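Dish rack in the sink or on the bench?
Reltarcombe Home & Kitchen Forum > Washing Up

Last updated: Saturday, 8:14 pm

glenys_penrose wrote:
Hello all, we moved in at the start of October and I'm still finding my feet with this kitchen.
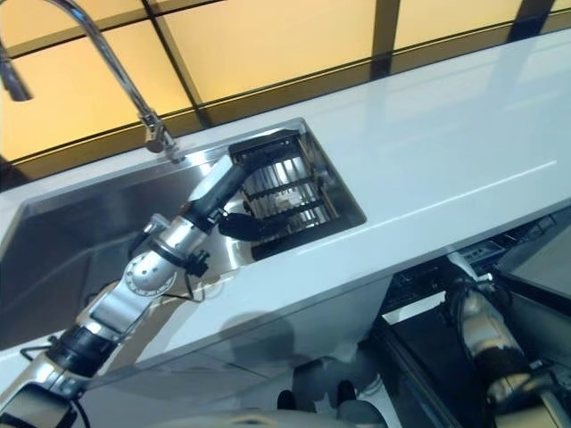 White benchtop, dark rack at the right-hand end of the sink.

I do love having the bench clear, after 20 years of a soggy tea towel under a plastic drainer! But my husband says we've given away half a perfectly good sink, and with the big stockpot he may have a point. What does everyone else do?

tassie_mudlark wrote:
In the sink, Glenys, every time. The drips go where drips belong and you get your bench back for pastry (or the mail, in our house). Just lift it out once a week and give the bottom a good scrub, it gets slimy under there before you know it.

Stireck2207 wrote:
Sorry, can't agree. I had mine in the sink for 2 years and was forever shifting it to fill a bucket. It lives on a tray on the bench now and I'm much happier, even if it isn't as pretty. I'd also watch a glossy white top, mine shows every water spot.

mudbrick_jo wrote:
I paid almost $150 for a fancy bench rack and went back to a sink one within the month, so there you go Stireck, each to their own :)

glenys_penrose wrote:
Oh dear, I've started something! I'll leave it where it is for now and pull it out on stockpot days. Still wiping up water spots, though, so if anyone has a favourite cloth I'm all ears.

Contact us | © Reltarcombe Home & Kitchen Forum | Back to top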